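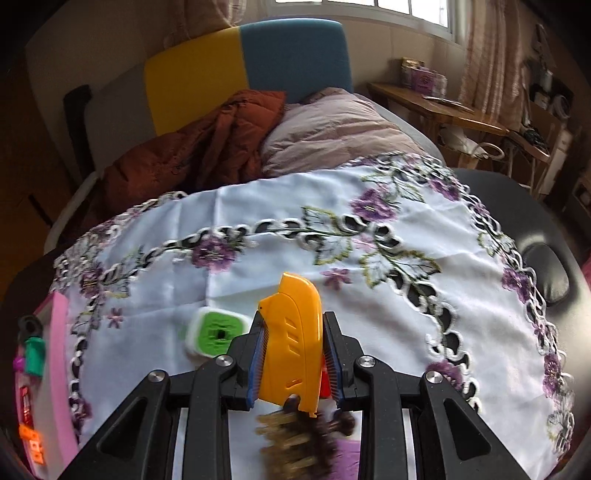
An embroidered cloth with purple flowers and cutwork vines.

The good tablecloth should be on the table in February, on a plain evening, under a bowl of soup. I have held this view for years and I hold it more firmly now that I have emptied a relative's linen closet.

There were 17 cloths in it. Most had been folded so long that the creases had turned yellow, and two split along the fold when I opened them. A few still carried the paper band from Kallska, a shop in our town that closed before I finished school. They had been saved for company. Company came, and was seated in the kitchen over a sheet of wipe-clean vinyl.

The argument for saving things is easy to understand. Handwork takes a long time. A cutwork border means someone stitched around every shape and then cut away the cloth inside it with small scissors, and one slip could spoil a week of evenings. People who grew up watching that work being done are careful with it, and they raise careful children.

But linen in a closet is aging too. Starch left in the folds draws insects. Stains you could not see when you put the cloth away come up brown a decade later. A cloth that gets used gets washed, aired and looked at, and a loose thread is found while it is still one thread.

Money comes into it less than people think. I took the best of the 17 to Lanar, a resale shop two towns over, and was offered 40 dollars for it. I had expected more, and I suspect the woman who saved it had expected a great deal more. I brought it home. It has been on my table since July.

It has had coffee on it, and beet juice, and candle wax. The coffee and the wax came out. The beet juice left a pale mark near one corner, and I put the bread basket there when I remember to.

I would make exceptions. Christening gowns can stay in their boxes, and so can anything already too weak to wash. Lace that sheds when you lift it should be left alone or given to someone who knows how to mend it.

Everything else ought to come out. If you own one good cloth and are waiting for the right dinner, put it on tonight. Wash it in cool water, dry it flat, and iron it from the back while it is still damp — the stitching stands up better that way.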